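Measuring the Rental Floor
By Revathi Naidu
6 August 2026

Listed floor area is the figure renters compare first, and it is the least consistent one in the listing. Two apartments advertised at 600 square feet can differ by the size of a closet, depending on where the tape was placed.

Dumitz, a property surveying firm, remeasured 30 one-bedroom units in July. In 18 of them the listed area included the outside walls. In 3 it also included a share of the hallway.

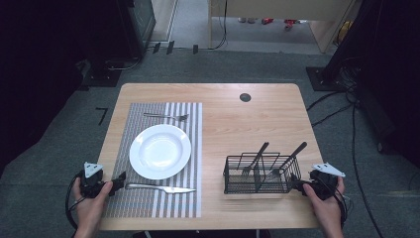 A place setting on a striped placemat.

Ankit Garg, who ran the survey, recommends measuring from the inside face of each wall at floor level. Closets count. Balconies and shared storage do not, and should be listed on separate lines.

Sloped ceilings need a cutoff height, stated in the listing. Gila, a leasing office that adopted the method this year, prints it under the floor plan. "Tenants ask fewer questions at signing," says its manager, Uliana Dmytriv. Older listings are being corrected as leases come up for renewal.

Last updated: 6:40 p.m.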